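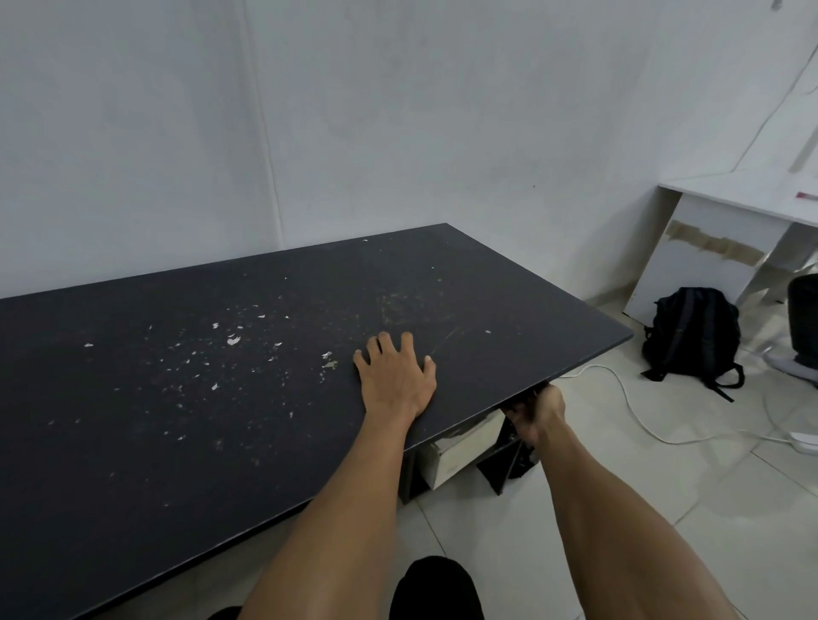 Furniture Repair and Reuse, Unit 4
Handout: Assessing and moving a used desk

Read this before the workshop session. Bring a flashlight, a tape measure, a notebook and a pair of thin work gloves. Joscha Hagedorn will be running the bench side and I will take the assessment side. Groups swap at the break.

1. What we mean by a painted board desk

Most of the desks that come to us are a flat top fixed to side panels, with a drawer unit or an open compartment somewhere below. The top is usually the first part to look bad. Dark finishes show wear sooner than light ones because every chip reads as a pale dot. A navy or black top with pale flecks across it can still be perfectly sound underneath.

Don't guess at the material from the color. Look at an unfinished edge, a screw hole or the underside. If you can't find a bare spot, write "unknown" on the sheet and leave it at that.

2. Pale marks on a dark top

There are two common causes, and they are treated differently.

Peeling coating. The finish has let go of the board and what you see is the layer below. Run a fingernail lightly across the mark. You will feel a small step down. More finish may lift at the edges of the chip.

Dried paint. Something was painted nearby and drops landed on the top. You will feel a small bump up. These often come away with a plastic scraper held almost flat.

Many tops have both. Test marks in at least three places before you write anything down, and include one near an edge. Greenish or gray smudges should be wiped with a damp cloth first. If they stay, treat them as stains. Thin scratches that don't catch a fingernail can be left alone until the sanding stage.

3. Checking that the top is fixed

Stand or kneel at one corner. Put one hand flat on the top, fingers spread, a little way in from the edge. Curl the other hand around the edge so that the fingers are on the underside. Press down with the flat hand, then lift gently with the other. Change hands if the corner is awkward to reach.

What to note:
- Movement between top and side panel. Any gap that opens and closes is a loose fixing.
- Movement of the whole desk. The fixings are probably fine and the floor or a foot is uneven.
- Creaking without movement. Look for a dry dowel or a screw that has worn its hole.
- Rough or soft patches under your fingers. Soft usually means old water damage.

Repeat at all four corners. Do not lift a desk by the top until you have done this. Last April a group picked one up by the overhang and the top came off in their hands with the drawers still in the base.

4. Below the top

Pull out every drawer and set it aside. Drawers and panels in one desk don't always match. A cream drawer in a black desk may be a replacement or may have been made that way, and for our purposes it doesn't matter. Check the runners and the corners. Scuffed, yellowed faces clean up better than people expect, so try mild soap before you reach for primer.

Open compartments collect dust and small screws. Empty them before tilting the desk.

5. Clearing the floor

Tile is easy to slide on and easy to scratch. Put felt or folded blanket under each panel before you shift anything. Cables and power strips are the other problem. Unplug them, coil them and put them somewhere you won't walk. A white cable on light tile is hard to see when you are carrying a board at waist height.

Two people carry. The person walking backward sets the pace.

6. Worked costing

Rafia Dhanial's group did this one last term. The supplies (primer, enamel, two grades of paper, fixings) came to 129. They priced the finished desk at 1,000. A comparable new desk from the Skitwood list was 1,950. They logged 13 hours, and most of that was stripping the top. Work out what they earned per hour, then work it out again with the top sanded and left bare. Bring both answers.

7. To hand in

One completed assessment sheet per group, with a sketch of the top showing where the marks are. Use D for dried paint, P for peeling and S for stain. Iolo Craddock will collect them at the end. Late sheets go in the tray outside the workshop office.

Reading: Unit 3 notes on adhesives, second half only. The part on veneers is not needed until Unit 6.

Annelore Steinbach
Revised 2022-12-26

14 shares | 3 comments

Related handouts
Unit 2: Screws, dowels and cam fixings
Unit 3: Adhesives and clamping
Unit 5: Stripping and sanding flat tops
Drawer runners: fitting and replacement (Gisela Stüber)
Workshop rules and glove sizes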